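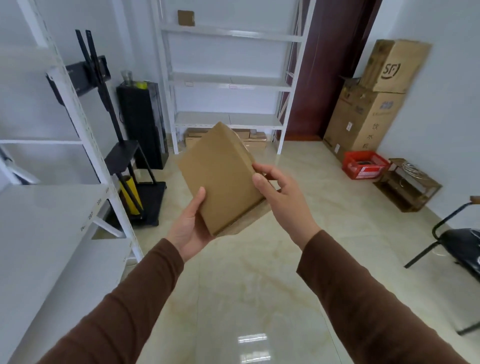 Radiador del dormitorio que no calienta por abajo y cabezal termostático que no engancha, a ver si alguien me orienta antes de que llame a un fontanero y me deje medio sueldo. Piso antiguo, calefacción individual de gas, radiadores de aluminio, los pusieron los dueños anteriores. El del dormitorio calienta arriba y abajo se queda templado tirando a frío. Los demás bien, el del salón incluso demasiado. He purgado dos veces, sale agua enseguida, nada de aire. Como la llave iba durísima pensé que era cosa del mando y pedí un cabezal termostático Dahlgren por internet, me llegó en una cajita de cartón marrón de esas sin nada impreso en la cara grande, con el lateral estrecho arrugado, y dentro el cabezal y ya está, ni instrucciones, ni adaptador, ni un papelito con la medida de la rosca. La llave que hay montada es una Baltura, lo pone en el cuerpo, casi borrado. Presento el cabezal y baila, no llega a roscar. Un poco más y entra, pero no.

Cosas que ya he mirado:
La presión de la caldera, 1,5 en frío, creo que está bien.
El detentor (la llave de abajo, la del otro lado) tiene el tapón puesto, no lo he tocado por miedo a liarla.
Quitando el mando viejo se ve un pivote metálico en el centro. Lo aprieto con el dedo y casi no se mueve. ¿Tiene que moverse?

Mis dudas son, por orden: si el frío de abajo tiene que ver con la llave o es lodo, si existe un adaptador de Baltura a Dahlgren o he tirado el dinero, y si puedo hacer algo de esto sin vaciar la instalación. Herramientas tengo las normales, llave inglesa, alicates, allen. Maña regular. Y vivo en un 3º con vecino debajo muy quisquilloso, asi que inundaciones las justas.

Gracias de antemano, perdón por el tocho.

Publicado por pasillofrio, 2 de febrero de 2022, en Stemia, sección Calefacción y agua caliente

2 personas tienen el mismo problema

Respuestas

llaveallen

Voy por partes y rápido que estoy en el curro.

El pivote tiene que moverse, sí. Ese es el obturador de la llave. El cabezal lo que hace es empujarlo: cuando la habitación está caliente lo mete y cierra, cuando está fría lo suelta y abre. Lleva un muelle debajo. Si lo aprietas con el dedo cuesta (va duro, el muelle es fuerte), pero apoyando algo plano y empujando debería bajar unos milímetros y volver solo. Si baja y no vuelve, está pegado. Si ni baja ni nada, está pegado también, y vete tú a saber en qué punto. Pasa muchísimo en llaves que se han quedado cerradas todo el verano, por la cal.

Para despegarlo, sin vaciar nada:

Calefacción apagada y radiador frío. Mando fuera.
Una gotita de aceite lubricante en la base del pivote, donde asoma. Poco. No lo ahogues. Esperar un rato largo.
Con la parte plana de los alicates, o una madera, empujar recto hacia dentro. Recto. Sin golpes de martillo, que he visto cada cosa...
Cuando baje, soltar y ver si vuelve. Si no vuelve, lo coges con los alicates MUY suave y tiras lo justo, medio milímetro, empujas otra vez, y así. Importantísimo: no tirar fuerte. Si sacas el pivote entero te sale el chorro y ahí sí que sube el vecino.
Repetir hasta que vaya suelto.

Pon una toalla y un barreño debajo por si acaso. A veces suda una gota por la junta mientras lo mueves, luego suele parar. Si no para, hay que cambiar el prensaestopas o la montura entera y eso ya es otra historia.

Lo de arriba caliente y abajo frío: puede ser la llave a medio abrir, porque entra poco caudal y el agua se enfría antes de llegar abajo. Es bastante normal, de hecho un radiador con termostática regulando SIEMPRE está más frío abajo y no es una avería. Lo que no es normal es que la habitación no llegue a temperatura. ¿Llega o no llega? Eso no lo dices.

Antes de pensar en lodos, libera el pivote, pon la caldera a tope media hora con la llave sin cabezal (sin cabezal está abierta del todo, el muelle la mantiene abierta) y toca el radiador. Si abajo ya quema igual que arriba, o casi, era la llave. Si sigue igual, mira el detentor.

El detentor: quitas el tapón, debajo hay un hueco para allen. Cierras girando a la derecha CONTANDO las vueltas hasta el tope, y apuntas el número en algún sitio. Luego abres otra vez. Si te salen pocas vueltas, media o una, es que estaba estrangulado. Abre una más y prueba. Apunta cómo estaba, porque eso es el equilibrado y si lo abres a lo loco le robas caudal a los otros. Aunque si el salón te va de más, igual lo que hay que hacer es cerrar un poco el del salón. Yo empezaría por ahí casi, es gratis y se deshace en un momento.

Del adaptador no sé decirte, yo siempre he montado cabezal y llave de la misma marca para no tener lios.

marcado como útil por quien preguntó

vapordecocina

el mio hacia lo mismo y era lodo. vino el técnico, lo descolgó, lo vació en la bañera con la manguera y salió negro negro. 80 euros y desde entonces perfecto. yo no me complicaría, llama y ya. ah y el cabezal devuélvelo, esas cosas no merecen la pena, mando normal de toda la vida y lo abres y lo cierras tú

llaveallen, en respuesta a vapordecocina

Puede ser lodo, no digo que no, pero con los otros radiadores bien y la llave dura yo probaría lo gratis primero. Y lo de que no merece la pena no lo comparto, en un dormitorio es donde más se nota.

roscamacho

Te contesto a lo del adaptador que es lo que controlo un poco.

Hay dos cosas que tienen que cuadrar y la gente solo mira una. La rosca (o el enganche, que hay cabezales que van a presión) y la carrera del pivote, o sea cuánto sobresale cuando está abierto y a qué altura lo pilla el cabezal. Puedes tener un adaptador que rosque de maravilla y que luego el cabezal no llegue a tocar el pivote. Entonces no cierra nunca. O al revés, que lo lleve pisado siempre y no abra, y te vuelves loco buscando aire donde no hay.

Si dices que baila, la rosca de la llave es más pequeña que la tuerca del cabezal. Eso es buena noticia, para ese caso suele haber adaptador: un anillo que va roscado o abrazado al cuerpo y por fuera ya lleva la medida del cabezal. Al revés es más difícil.

Yo tengo en casa llaves Baltura viejas con un adaptador Stemeck, de latón, y va bien. Los hay de plástico también, más baratos, a mi no me gustan, se pasan de rosca a la mínima. Ojo que Baltura cambió el cuerpo en algún momento y hay llaves antiguas con un medida y nuevas con otra. No compres por la marca, compra midiendo. Se mide así: calibre (pie de rey), diámetro exterior de la rosca macho de la llave, por fuera de los hilos. Con regla no vale, te equivocas seguro. Si no tienes calibre, llévate el mando viejo a una ferretería de barrio o a un almacén de fontanería, y también el cabezal nuevo, y que te lo prueben en el mostrador. El mando viejo lleva la rosca hembra, así que con eso sacan la medida de la llave sin tener que ver la llave.

Y lo de que viniera sin instrucciones ni adaptador: mira en la página donde lo compraste, a lo mejor vendían el cabezal suelto y el kit con adaptadores aparte. Muchas veces es eso, el suelto sale más barato y no te fijas. Guarda la caja por si hay que devolverlo, aunque no tenga nada impreso por delante, que luego te ponen pegas con el embalaje.

Al montarlo:
Pon el cabezal en la posición 5 (o la máxima que tenga) antes de roscar. Así el empujador está recogido y no peleas con el muelle. Si lo montas en 2 o en 3 te va a costar y encima crees que no es la medida.
La tuerca a mano y luego un pelín con alicates con un trapo. Un pelín. Es plástico y latón, no la rueda de un tractor.
Cabezal en horizontal, mirando a la habitación, no hacia arriba. Si queda vertical le sube el calor del tubo y se cree que el cuarto está caliente.
Nada de cortina por delante ni cubrerradiador. Si tienes cortina larga el cabezal se queda en su microclima y cierra antes de tiempo.

Para dormir yo lo tengo entre el 2 y el 3. Los números no son grados, cada fabricante lo hace a su manera, es ir probando un par de noches.

Una cosa más, si tienes termostato de ambiente en el salón, no pongas termostática en el salón. Se pelean entre ellos. Y si el salón te va de más puede ser que caliente rapidísimo, el termostato corte la caldera y el dormitorio se quede a medias. Te pasaría eso con radiador limpio y llave perfecta. ¿Dónde está tu termostato?

pasillofrio

Madre mia qué nivel. El termostato está en el salón, sí, encima del sofá. Y no, el dormitorio no llega, en febrero dormimos con dos mantas y calcetines.

Actualizo: he hecho lo del aceite y los alicates, toalla debajo. A la primera ni se inmutó. A la tercera o cuarta bajó de golpe y se quedó abajo, casi me da algo, pero tirando con muchísimo cuidado fue saliendo y ahora sube y baja solo. Ni una gota. Radiador sin cabezal y caldera a tope: abajo ya está caliente, algo menos que arriba pero caliente de verdad. Así que de momento era la llave, o sobre todo la llave.

El detentor abría casi dos vueltas, lo he dejado igual. El del salón lo he cerrado media.

Lo del kit era tal cual, había otra opción en el anuncio "con adaptadores" y yo cogí la barata. Me acerco esta semana al almacén con el mando viejo y el cabezal y pregunto por el Stemeck de latón.

roscamacho

Perfecto. Pide que te lo monten allí en el mostrador antes de pagar, y fíjate en que el cabezal asiente recto. Si tienen el viejo y el nuevo de Baltura en el cajón que te prueben los dos. Y en verano deja el cabezal abierto a tope, en el 5, para que no se vuelva a pegar el pivote.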